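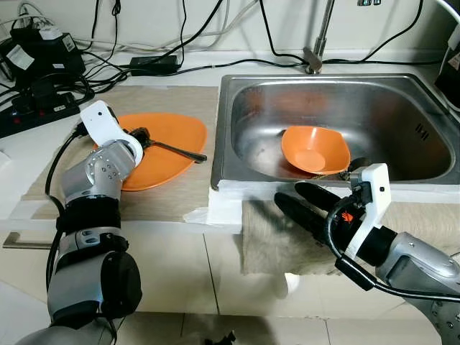

An orange plate on a woven placemat, next to the sink.

Owner notes: living with the Delholm Varela after the first 3,000 miles

Brisa Ocampo picked up her Varela plug-in wagon in May and has sent us her mileage log and a page of comments. We have trimmed both. The car is the mid-level trim with the larger battery, front-wheel drive and the cold weather package. She traded in a gas-powered Flosar hatchback that she had kept for nine years.

Her commute is 14 miles each way, mostly on county roads with a 55 mph limit. On a full charge the Varela covers the round trip on electricity with a little left over for errands. She charges overnight from a regular household outlet in the garage. The dealer quoted her $844 to put in a 240-volt line and she has put off the decision. So far an overnight charge has been enough, except on days when she goes out again in the evening. On those days the engine comes on and the car runs as an ordinary hybrid.

The change from electric to gas is smooth at low speed. On a long uphill grade it is easier to notice, and the engine gets loud if you ask for full power. Brisa's advice is to use the Hold button before you reach the hills, so that there is some battery left for the climb. The button is on the left side of the dash behind the wheel, where a tall driver may not see it.
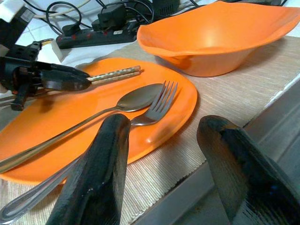

Cargo space is the main complaint. The battery sits under the rear floor and raises it by several inches compared with the regular hybrid version. A folded stroller fits, but a large cooler has to go in sideways. The rear seats fold almost flat and there is a step where they meet the cargo floor. She cut a piece of foam to fill the step and says any dense foam will do.

The seats are good on long drives. The cloth is plain and cleans up with soap and water. Rear visibility is only fair — the roof pillars are thick, and the wiper leaves a wide strip of the back window untouched. The backup camera makes up for most of it.

The factory tires are the low-rolling-resistance Irkix model. They are quiet on new pavement and noisy on chip seal. Brisa had them rotated at the first service and had no other work done apart from a software update for the charge timer. Before the update, the timer forgot its settings whenever the car was unplugged early. It has kept them ever since.

Her longest trip was 500 miles over two days with four people and luggage. She did not plug in along the way and averaged 46 mpg by the trip computer. Her own math from the gas receipts came out two mpg lower.

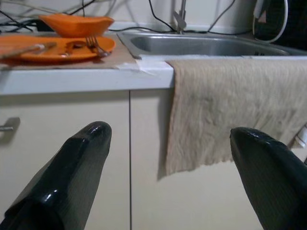 Cream-colored cabinets below the kitchen counter.

If you own a Varela of any trim, send us your numbers for the next issue. Please include the model year, the battery size and whether you charge at home. Handwritten logs are fine as long as the odometer readings are clear.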